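Household Materials, Unit 6
Stone worktops: what you are buying and what it will do to you
Handout, revised 5 November 2023

Read this before the visit to the Kiststead yard. Last June half the group turned up having read the Flandero price list instead, and it showed.

6.1 What the word "marble" means

To a geologist, marble is limestone that has been cooked and squeezed underground until its grains have grown into one another. To a shop, marble is any stone with veins in it that somebody might pay extra for. The two meanings overlap often enough to keep the shops out of court. You will meet "green marble" that is serpentine and "black marble" that is plain limestone with a good polish. Write down what the label says, then write down what you think the stone is, in separate columns.

The veins are where other minerals got in, either as layers of clay and sand in the original limestone or later, along cracks. Pure marble is white. Everything people admire in the coloured kinds is, strictly speaking, dirt. Iron gives the pinks, yellows and browns. Carbon gives the greys.

6.2 Acid

Marble is mostly calcite, and calcite dissolves in weak acid. Lemon juice, vinegar, wine and a fair number of bathroom cleaners all count. The result is called an etch: a dull patch where the polish used to be. Students write "stain" for this every year and lose a mark every year. A stain is something that has gone into the stone. An etch is some of the stone going away. You can draw a stain out with a poultice if you are patient. An etch has to be ground and polished again, and the person who does it will charge you for the petrol as well.
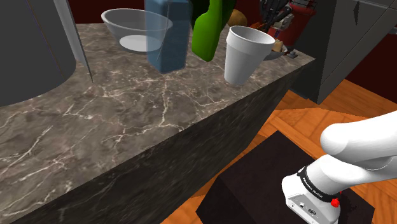 Sealing helps with stains and does nothing at all for etching. Sellers tend to mention the first half of that sentence. A sealer fills the pores, so oil and coffee take longer to soak in; the calcite at the surface is as fond of lemon juice as it ever was.

6.3 Heat, knocks and edges

Stone copes well with heat and badly with sudden changes of it. Use a trivet. Marble is also soft, about 3 on the Mohs scale, so a steel knife will scratch it and so will grit on the bottom of a pot. Corners chip first. A slightly rounded edge lasts longer than a sharp one and is easier on the hip.

6.4 Cost

The Kao showroom quotes 268 pounds a square metre for its plainest slab, before cutting. Work the figure through for a kitchen of your own choosing, then add the sink cut-out, delivery and fitting. Anyone whose total comes to more than 4000 pounds should check the arithmetic, and then sit down, as it may well be right.

For the visit

Bring a pencil, a hand lens and shoes with proper toes. The Jevov coach takes 40. Do not test the slabs with vinegar. They know what we teach.

Reading: course reader, page 193 to the end of the chapter. Skip the box on granite, which we cover in Unit 7.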